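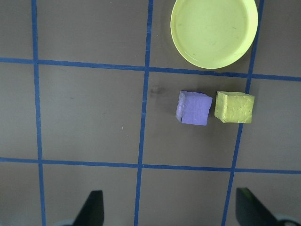

Wrist view over the tape grid: plate up top, purple and yellow cubes waiting below it.

Durnen review: a pick-and-place planner I look forward to opening

I've been running Durnen on our bench since January and I keep telling people about it in hallways, so I may as well write it down. It's a perception and planning package from Trurnmont. You give it a wrist camera and a fixed camera, tell it where your table is, and it handles everything from finding the object to closing the gripper on it. There's a bigger edition with a fleet dashboard. I haven't touched that one, so this is all about the single-bench version, 3.2.

Setup first. I'd put aside two days and needed one afternoon, and a fair bit of that was me hunting for a USB hub. The installer checks your camera drivers before it does anything else and tells you in plain words what's missing. Hand-eye calibration used to be my least favourite job in the building. Durnen walks the arm through 64 poses, throws out the bad ones by itself and shows you which ones it threw out, with a little heat map of the error over the table. I had a soft spot in the far corner where the old calibration had been lying to me for months. So that was humbling!

The feature I like best is called zones. You mark up the table however you please (we use blue tape, nothing fancy) and trace the lines once in the editor. After that you can write tasks like "pick anything small in C2, place on the plate" and never type a coordinate again. The tape doesn't have to be straight. Ours certainly isn't. Durnen fits each line separately and doesn't assume a perfect grid, and if you peel up a strip and lay it again you only retrace that one strip. My previous tool made me start over from a blank table every time, and I'd got into the habit of putting up with bad tape so I wouldn't have to.

Now the detector. Foam cubes are a nice mean test because the surface is porous and the edges are soft, so there's no crisp corner to lock onto. Out of the box it found the purple one every time and was a bit shy about the yellow one, which is very close in colour to our plate. Once I'd given it 200 labelled views from the wrist camera, that was sorted. Labelling is quick too: click the middle of the object, it proposes an outline, you nudge it or press the space bar. I did the lot over a pot of tea with the radio on.

Over the next couple of weeks I logged 500 picks of single cubes, and 491 of them were good. Most of the misses were mine, from a batch where I'd left the grip force set for something much harder than foam. I won't pretend that's a proper benchmark. One bench, one gripper, one slightly impatient operator.

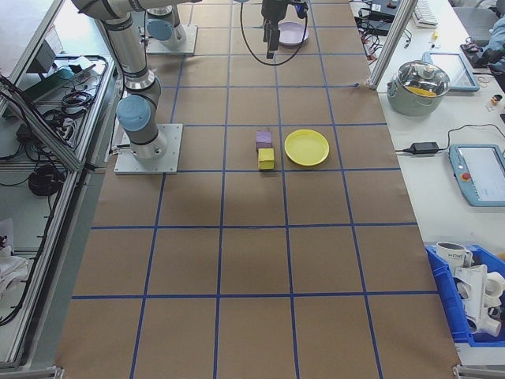
The whole bench from the fixed camera, cubes touching and the plate in the next square over.

Touching objects are where I expected it to fall over, and where the planner earned its keep. With a gap between two cubes, any half-decent planner can slide a finger down each side. Push them together and half of your grasps put a finger straight through the neighbour. Durnen scores every approach against the neighbours and turns the wrist so the fingers come down on the free sides. You can watch the candidates drawn over the live view, green for good and grey for rejected, and hovering over a grey one tells you why it was thrown out. "Finger collides with object 2." I can't say how much time that one line has saved me. If there's no clean grasp at all it offers a nudge first, and you can turn nudging off per zone.

Planning is fast enough that I stopped noticing it. It does cap the search at 3000 samples by default, and for cluttered tables you'll want to raise that. The setting is three menus deep under Advanced, in a tab called Misc, for reasons best known to Trurnmont.

Some grumbles, because I do have them. The fixed camera and the wrist camera each keep their own colour settings and there's no way to copy one to the other. Late in the day, when the light goes warm, I have to fix both by hand. The log viewer forgets your filters when you close it. Plates are handled as flat discs unless you tell it about the rim, and until I'd done that it let go of things a touch too low for my liking. And the undo in the zone editor only goes back one step, which feels very 1995.

The docs are good, and the Python side is better than good. Miłosz Malinowski on the Trurnmont forum answered my question about custom grasp scoring with eleven lines of code that worked when I pasted them in, and I've since built our whole sorting task on top of them.

I also tried Hao for a month before this. It's a fine piece of software with a much prettier interface, and if you only ever pick one kind of part from one kind of tray I'd still point you to it. For a bench where the job changes every other morning, Durnen suits me far better.

We bought ours through Holtlow, who threw in a year of updates. Version 3.3 is meant to bring shared colour profiles. I'll add a note underneath once I've had a proper go at it.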